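The first thing I noticed at Jistutberg was the smell of linseed oil. The second was the dog asleep on a pile of sheepskins, and I'm fairly sure those sheepskins were meant to become scabbard linings. I'd come to talk about wooden scabbards for medieval swords, which I know sounds like a narrow subject. I had two pages of questions. We got through maybe half of one before the kettle went on.

Jistutberg is a one-man workshop, and the man who runs it asked me to leave his name out. "People know the shop," he said. "If they want to shout at me they can shout at the shop." Fine by me! I've owned one of his scabbards for years and never had cause to shout.

I started with the obvious one. Why do so many people spend real money on a sword and then keep it in something that fits like a sock?

"Because the scabbard comes free," he said. "It's in the box. So you think that's the scabbard sorted. And then it rattles, or it grips so hard you need a friend to pull on the other end, and you blame the sword."

He builds his the old way, with two thin slats of poplar, carved out on the inside, glued together and then covered in linen and leather. I asked whether poplar really mattered or whether that was just something reenactors like to argue about over supper (we do, a lot). He laughed and said he'd use lime too if he could get it dry enough.

"What I won't use is oak. Oak has tannic acid in it. You put a nice bright blade in oak, leave it over winter, and in May you pull it out and say some bad words."

I did not tell him about my first dagger sheath. It was oak. I said bad words.

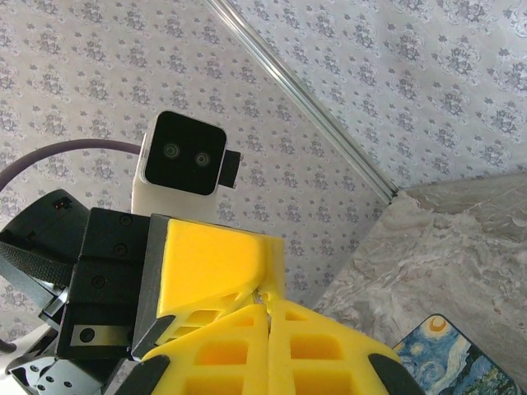 We got onto fit next, and this is where he really warmed up. He doesn't work from catalog measurements, ever. He wants the actual sword on the bench, or at the very least a paper tracing with the thickness marked at the guard, the middle and near the point. Two swords of the same model can differ enough to spoil the job, he told me, and a hand-ground blade will nearly always be a bit different from its twin. I asked about lightening the wood, and while he hunted for a pencil I thought of the upper yellow finger in the photo, solid and smooth on top with a grid of rectangular cutouts on the lower side. He can't do that with poplar, at least not on something that has to hang from a belt and get sat on. His way is to keep shaving the outside of the slats until he can feel them start to flex, and then stop. "Then you stop," he repeated, looking at me as if I was the type who wouldn't.

The lining question came up because of the dog. He offers fleece or bare wood, and I'd always assumed fleece was the fancy choice. He's not so sure. Fleece holds the blade nicely and the natural grease is kind to steel, but if you go out in the rain and put a wet sword away, you've basically tucked it up in a damp sweater. For people who camp a lot, he pushes bare wood. For people who hang the thing over a fireplace, he'll do fleece and sleep well.

He had an order on the bench for the Girari group, a set of plain brown scabbards with simple steel chapes, and he let me handle one. It weighed next to nothing. I slid the sword in, turned the whole lot upside down over the sheepskins (dog had moved by then) and it stayed put. Then I drew it with two fingers. I may have done this more times than was polite.

His steel fittings come from Delić, who he's bought from since he started. The leather is vegetable tanned, and he stitches it wet down the back, so it shrinks on tight as it dries. I asked how many stitches go into a long one and he said 108 on the last one, only because a customer had asked him the same thing and he'd finally sat down and counted.

So what does it cost? He was a bit shy about this. A plain scabbard starts well above what most of us pay for a belt, and he takes a deposit of 50 percent before he touches any wood. Tooling and a full suspension belt are extra. The wait is long, and he'd prefer you asked about it before booking a big event like Porkance and not two weeks ahead of it.

"I had one who wrote to me on the Monday," he said. "For the Saturday. With no sword. He was going to bring the sword to the field."

I asked what he'd said back.

"I sent him some string."

On care, his advice was short. Wipe the blade before it goes in, every time, and don't oil it so much that it drips, since too much oil gets into the wood and eventually the glue. Wax the leather a couple of times a season. Keep it away from the radiator. And if you're putting a sword away for months, store it out of the scabbard altogether, lightly oiled, somewhere dry.

I drove home and took mine out of its scabbard, where it had been since the summer. There was one small orange spot near the guard. I've ordered the bare wood.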